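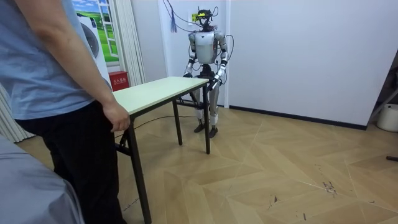

Figure 1. The folding table set up on the wood floor, with the legs open.

Small Room, Big Table
Final report, Living Spaces project, Girkholm
October 21, 2019

So my project was about one table. I know other groups did whole kitchens, but I wanted to pick one piece of furniture and really get to know it, and a folding table in a small room turned out to be plenty of work for one semester!

The question I started with was pretty simple. If you live in a small place, can one table be your desk, your dinner table and your craft table, and still get out of the way when you want the floor back? The Fasby handout says yes, but the handout doesn't say much about the part where you have to pick the thing up and move it.

The table is a plain rectangle with a pale top (I call it cream, my roommate calls it mint, we stopped arguing) and black metal legs that fold flat. The top comes out to 1,764 square inches, which sounds enormous until you put a laptop, a plate and a sewing machine on it. My limit for everything was $300 and the table used up less than half, so the rest went to felt pads, a lamp and a used chair from Shearer that I ended up not using much.

I tried five layouts. Flat against the long wall was the easiest to live with, but you only get to sit on one side. Straight across the middle was terrible - you had to turn sideways to get past. The one I liked best was on a diagonal, and I really didn't expect that. It looks kind of messy on a floor plan, but you can walk up to it from more sides and the corners stop being dead space. I did bump my hip on it a lot the first few days.

Then there's the carrying, which I left out of my proposal completely and which ended up being the most useful section. My first method was to drag it by one end. Don't do that on a wood floor. The pads came off and I had to glue them back on twice.

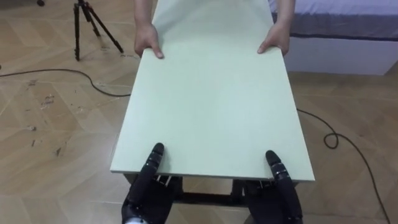 What worked way better was one party at each short end, holding near the corners and keeping the top level the whole way. With your fingers curled over the edge you feel it right away if the other end dips. Going slow matters more than being strong, and whoever is walking backward should get to set the speed. I also learned to check that the leg braces were locked before letting go, after one close call with my toes.

Stuff I would change: I should have measured the doorway before I planned a layout that went through it. I also forgot to write down how long each move took until the third layout, so my time chart has holes in it and I took it out of this version. In November I want to try the same layouts with the Gonia table, which is narrower and has rounded corners (my hip is excited). I still need to ask if I can keep the lamp.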